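Setting Up Alerts for a Public Figure

This section explains how to follow a celebrity, musician or other public figure in the Flotance news reader. You need a free account and the app installed on your phone. If you have not signed in yet, go back to "Creating your account".

Adding a name

1. Open the app and tap Following at the bottom of the screen.

2. Tap the plus sign and type the name. Stage names and married names both work. If a person has changed names, the old one usually leads to the same profile.

3. Pick the correct profile from the list. Check the line under the name – it shows what the person is known for, such as "singer" or "TV host".

4. Tap Follow. The profile moves to the top of your list.

Note: A free account can follow up to 30 names. A Skirier Plus account can follow up to 200.

Choosing what you get

5. Open the profile and tap Alert types. The choices are Social posts, Interviews, Appearances, Releases and Gossip columns. All of them are on when you first follow someone.

6. Turn off the types you do not want. Most people start by turning off Gossip columns, as the same story is often picked up by several sites in one evening.

7. Under Frequency, choose Right away, Daily digest or Weekly digest. The daily digest arrives at the hour set in your profile.

Caution: Right away can send a large number of alerts during awards shows, weddings and breakups. Set a daily limit under Frequency > Limit before a big event.
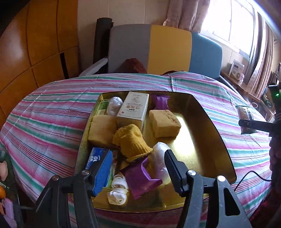 Quiet periods

Some stars stop posting for weeks at a time. When a followed account has had no new posts for 38 days, the app marks it Quiet and stops checking it every hour. It is checked once a day until a new post appears. You do not need to follow the person again.

8. To be told when someone comes back, open the profile and turn on Return alert. This sends one message for the first new post, even if you have Social posts turned off.

Note: Deleted posts are removed from your feed the next time it refreshes. Alerts already sent stay on your phone until you clear them.

Fan accounts and fakes

Only accounts with the Kudstead check mark count as official. Fan pages are listed on a separate tab and never send Return alerts.

9. If you think an official account is a fake, press and hold its name and tap Report. You can add a comment of up to 500 characters.

Caution: Do not reply to messages that offer tickets, backstage passes or private chats. Flotance does not pass on messages from public figures.

Accents and special letters

You can leave accents out when you search. Typing "Matousek" finds every profile under Matoušek. If nothing comes up, try the last name alone, then go back to step 3.

To stop following someone, swipe left on the name and tap Remove. Your saved stories are kept in the Library tab.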